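컵 두 개로 하는 '어느 컵에 있을까' 놀이, 집에서 차근차근 해보기

안녕하세요, 오늘은 아이들과 비 오는 날 자주 하는 컵 놀이를 정리해 보려고 해요. 예전에 Vudness 놀이 모임에서 메르타 리에(Märta Lie) 선생님께 배운 방식인데, 저희 집에서 조금씩 바뀌어서 이제는 원래 규칙이 어땠는지 가물가물하네요. 컵 세 개로 하는 야바위 놀이는 다들 아시지요? 어린아이에게는 그게 생각보다 어려워서, 저는 꼭 두 개로 시작한답니다.

준비물

색이 다른 플라스틱 컵 2개 (속이 비치지 않는 것)
컵 안에 쏙 들어가는 작은 물건 1개
넓고 평평한 탁자

컵은 위가 넓고 아래가 좁은 모양이 손에 잘 잡혀요. 물건은 단추든 조약돌이든 다 괜찮은데, 구슬처럼 잘 구르는 것은 탁자 밑으로 들어가 버려서 저는 잘 안 씁니다. 아직 뭐든 입에 넣는 동생이 같이 있다면 입에 들어가지 않을 만큼 큼직한 것으로 골라 주시고, 놀이가 끝날 때까지 어른이 옆에 계셔 주세요.

1단계. 탁자 치우기

컵을 이리저리 밀어야 하니 가운데를 넉넉하게 비워 주세요. 밝은색 탁자면 컵 색이 또렷하게 보여서 참 좋아요. 저희 집 식탁은 짙은 나무색이라 하얀 종이를 한 장 깔고 합니다. 식탁보는 컵을 밀 때마다 따라 움직여서 걷어 두는 편이 편하더라고요.

2단계. 컵을 세우고 물건 넣기

처음부터 컵을 뒤집지 마시고, 입구가 위로 오게 나란히 세워 주세요. 그리고 아이가 보는 앞에서 한쪽 컵에만 물건을 넣습니다. "분홍 컵에 넣었어요" 하고 색 이름을 또박또박 말해 주시면 색깔 공부도 덤으로 되지요. 아이가 직접 넣고 싶어 하면 당연히 맡겨 주시고요! 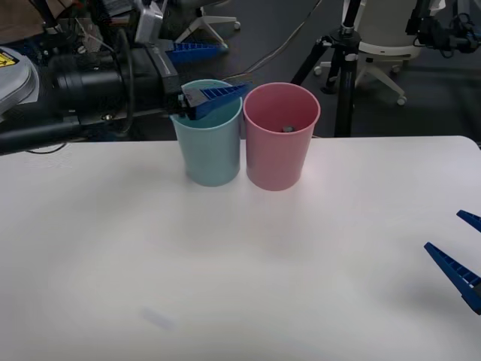 하늘색과 분홍색처럼 한눈에 구별되는 색이 좋고, 컵끼리는 거의 닿을 만큼 붙여 놓으셔도 됩니다. 분홍 컵 속의 짙은 회색 물건처럼 컵 색과 차이가 나는 것을 넣으면 들여다보았을 때 금방 눈에 띄어요. 여기서 아이에게 두 컵을 번갈아 들여다보게 하고, 어디에 있는지 한 번 말해 보게 한 다음 넘어가 주세요.

3단계. 옮겨 담기

이제 물건을 다른 컵으로 옮겨 봅니다. 손으로 꺼내도 되고, 컵을 기울여서 쪼르르 부어도 돼요. 저희 둘째는 이 붓는 걸 어찌나 좋아하는지, 여기서 한참을 머물다가 놀이가 끝나는 날도 많습니다. 그래도 괜찮아요. 옮길 때마다 "지금은 어디에 있지?" 하고 물어봐 주세요.

4단계. 뒤집어서 숨기기

익숙해지면 컵을 엎어서 물건을 덮고, 두 컵의 자리를 천천히 바꿉니다. 처음에는 한 번만 바꾸고, 아이가 잘 맞히면 두 번, 세 번으로 늘려 보세요. 색이 다르니 색만 기억해도 맞힐 수 있어서 네 살 무렵 아이도 제법 신나게 따라와요.

5단계. 역할 바꾸기

아이가 숨기고 어른이 찾을 차례입니다. 숨기면서 살짝 들춰 보여 주는 일이 아주 흔한데, 모르는 척 고민해 주시면 까르르 웃는답니다. 큰아이라면 같은 색 컵으로 바꿔서 해 보셔도 재미있어요.

한 번에 하는 시간은 대략 7분이면 넉넉해요. 끝나면 컵은 씻어서 포개 두시고, 안에 넣던 물건은 작은 주머니에 따로 담아 두세요. 저는 번번이 컵 속에 둔 채로 찬장에 넣어 버려서, 다음에 꺼낼 때 한참을 찾아다니곤 합니다.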